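The Second Cup

Idalina Tavares has thrown out her good glasses. In their place, at parties for six or for 100, she sets out red plastic cups, and she will defend them to anyone who raises an eyebrow over the cheese.

Her rules are few. Cover the table in dark cloth – navy hides most sins – and clip the edges down, as you would at a windy picnic. Always put out two cups, even for one person. The second fills up sooner or later.

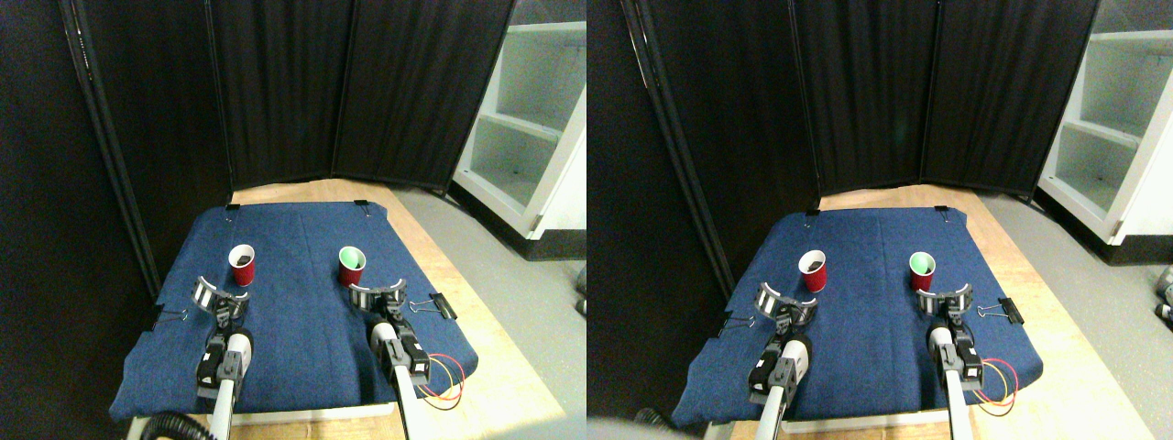 I tried it at home in Dondora with a bedsheet and the clips from my tax folder. My brother-in-law, Belmiro Carvalho, asked when the real glasses were coming. By ten he had a cup in each hand and opinions on binder clips, which he considers superior to most furniture. He took four home with him.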